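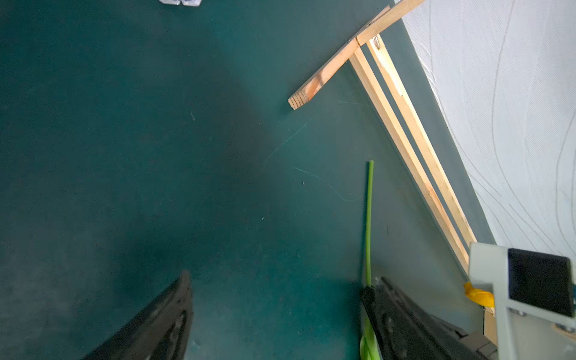
Reading time: 2 minutes

Why does Jupiter have stripes?

Jupiter is the biggest planet in our solar system. It is a gas giant, so it has no solid ground to stand on. The stripes are clouds.

Jupiter spins very fast. One day there lasts less than 10 hours. The spin helps drive strong winds that blow east or west and stretch the clouds into long bands.

The pale bands are called zones. Gas rises there and makes high, bright clouds. The darker bands are called belts. Their clouds sit lower down.

Some storms get caught between the bands. The Great Red Spot is the best known – it is wider than Earth.

Try it: with a small telescope on a clear night, look for 2 dark belts, one on each side of the middle.

Cerkeo Kids, 2020-08-29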